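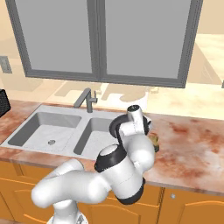 Lulturo Kitchen Bench for Simulated Arm Trials
Software package, single-seat or lab licence
Product code 2470

The Kitchen Bench is a set of simulated kitchens for trying out grippers, arm controllers and camera placements before you buy or mount anything. You load your arm model, choose a gripper and a controller, and run the same task on each setup. The results are saved side by side so you can compare them.

It is sold to university labs, integrators and anyone who has to choose between two pieces of hardware and only has the budget for one.

What's included

9 kitchen layouts with counters, sinks and cabinets
264 household objects with mass and friction values you can edit
Gripper templates for parallel jaw, three-finger and suction types
Joint position, joint velocity and end-effector controllers
Fixed and wrist camera mounts, freely placed
Run logger and comparison sheet (CSV export)

Comparing grippers

Each gripper is bolted to the same wrist flange, and the arm starts from the same pose every time. Object positions are set by a seed number. Use the same seed for both grippers or the comparison won't mean much. The default trial batch is 3000 runs, which can be left going overnight on a desktop with a decent graphics card. Smaller batches are fine for checking a setup.

The Uvia jaw and the Tromwood jaw come as ready-made files. Others can be imported from URDF. Check the finger collision shapes after importing, as thin fingers are sometimes filled in and have to be redrawn by hand.

Comparing cameras

You can place as many cameras as your memory allows. We suggest one view over the whole work area and one closer to the hand. In the sink layouts the forearm covers a good part of the basins when it reaches to the right, so try a few heights and angles before you settle on one.
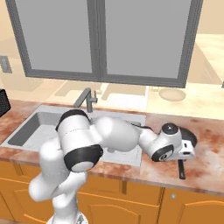

Double-sink layout, arm extended over the right basin.

Limits

Running water is not simulated. Cloth and sponges are treated as soft solids and behave poorly under hard squeezing. Cabinet doors and drawers open in all layouts, but knobs do not turn. Window panes are plain grey and give no outdoor view. If you are testing a camera for glare, use a real kitchen.

Licence and support

A single-seat licence covers one machine. The lab licence covers all machines at one address. Updates are free for the first year, and the next one is planned for April.

Setup questions go to Ronja Halvorsen. For controller files and custom arm models, ask for Kohei Nishimura.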